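Türgong Skakstead, zweitönig, mit Holzkasten
Artikelnummer 1438
86 Euro, Versand kommt dazu
Zurzeit lieferbar

Ich gebe es zu, mit dem Skakstead hat bei mir alles angefangen! Unsere alte Klingel in der Wohnung hat geschnarrt wie eine kaputte Elektrorasur, und jedes Mal, wenn der Paketbote kam, ist der Hund unters Sofa. Also habe ich mir einen richtigen mechanischen Gong gebaut, mit zwei Klangplatten und Anschlag von unten, und dann wollte meine Schwester einen, dann ihre Nachbarin, und inzwischen ist das hier ein Laden.

Wie er klingt? Tief und ziemlich lang ausschwingend. Beim Drücken kommt der hohe Ton, beim Loslassen der tiefe, also das klassische Ding-Dong (wer lange auf dem Knopf bleibt, muss auf das Dong eben warten). Es gibt keine Melodien, keine App und auch kein WLAN. Wer »Für Elise« möchte, ist bei mir leider falsch.

Der Kasten ist aus Eiche, geölt, und wird von Valdis Jaunzems gebaut, mit dem ich mir die Werkstatt teile. Er macht auch Nussbaum, das dauert aber länger und kostet extra, schreibt mir dafür einfach kurz. Die Platten stimme ich selbst, und zwar nach Gehör und mit Feile. Deshalb klingt jeder Gong ein kleines bisschen anders, und zwei nebeneinander im selben Haus würde ich nur zusammen bestellen, dann suche ich euch ein Paar aus, das sich verträgt.
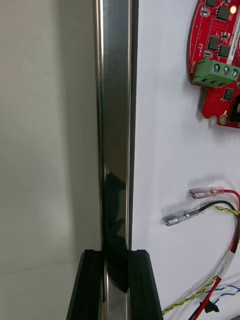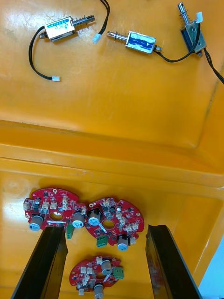 Zum Anschluss: Der Skakstead läuft an einem normalen Klingeltrafo, den ihr in den meisten Altbauten schon im Sicherungskasten habt. Bitte schaut vorher nach, was draufsteht, und wenn ihr unsicher seid, lasst jemanden vom Fach ran! Wer gar keine Klingelleitung hat, nimmt den Akkusatz Plolau dazu. Der hat 4000 mAh, wird über USB geladen und verschwindet unten im Kasten. Bei mir zu Hause hängt der Gong so seit Januar und ich habe noch nicht nachgeladen, wir bekommen allerdings auch wenig Besuch.

Aufhängen ist einfach. Zwei Schrauben, Schablone liegt bei. Lasst seitlich 15 cm Luft, sonst klingt es dumpf, gerade hinter Garderoben mit dicken Wintermänteln. Rigips geht, aber eine massive Wand klingt voller.

Was dabei ist: Gong mit Kasten, Wandschablone, Schrauben und Dübel, ein Stück Filz zum Leiserstellen (einfach hinter die Platte klemmen) und die Anleitung auf Deutsch und Englisch. Den Klingelknopf müsst ihr extra bestellen. Gut passt der Mandagi aus Messing, der geht aber auch bei uns im Regen recht schnell dunkel, manche mögen das.

Fragen, die oft kommen

Ist er zu laut fürs Kinderzimmer nebenan? Mit Filz nein. Ohne Filz hört man ihn bei uns bis in den Garten.

Kann ich den Kasten streichen? Klar, nur bitte vorher die Platten herausnehmen, Farbe darauf verdirbt den Ton.

Gibt es Ersatzteile? Ja, alles einzeln, auch für die ersten Kästen mit dem Namen Toritov auf der Rückseite. Mails dazu liest Mawar Simanjuntak, sie braucht von euch nur die Nummer von der Innenseite des Deckels.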